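Les trois d'Urkari

On annonçait leur réconciliation depuis janvier. J'avais déjà écrit deux fois cet article et, les deux fois, l'un des trois avait démenti avant le bouclage.

Cette fois, le rédacteur en chef tenait une source. Le chauffeur du studio Urulent les aurait déposés tous les trois à l'hôtel Ikham, par la porte des cuisines, pour parler d'une suite à Tôn. Une suite ! Le héros mourait à la fin, et le film avait perdu de l'argent dans 127 salles sur 127.

J'ai attendu en face, sous l'auvent d'un marchand de thé. Au bout de deux heures, une voiture est sortie, vitres noires. Les autres journalistes ont couru derrière. Moi, j'ai fini mon verre. Une star qui se cache pour de bon ne loue pas une voiture de cette longueur.
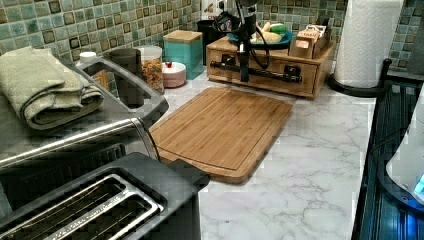
Chambre 20

Le portier m'a vendu le numéro de la chambre pour 770, ce qui m'a paru cher, puis suspect. J'ai frappé. L'attachée de presse d'Urulent m'a ouvert, pas surprise du tout, un communiqué à la main.

— Vous êtes le premier, a-t-elle dit. Ils viennent de partir. Très émus.

Sur le lit, aucun pli. Trois verres propres, retournés sur leur plateau. Le communiqué parlait de fraternité, de larmes, d'un projet « encore secret » dont le titre figurait en gras à la deuxième ligne.

J'ai demandé lequel avait pleuré.

— Mettez les trois, a-t-elle répondu.

J'ai mis les trois. L'article a été le plus lu de la semaine, et le soir même l'un d'eux démentait.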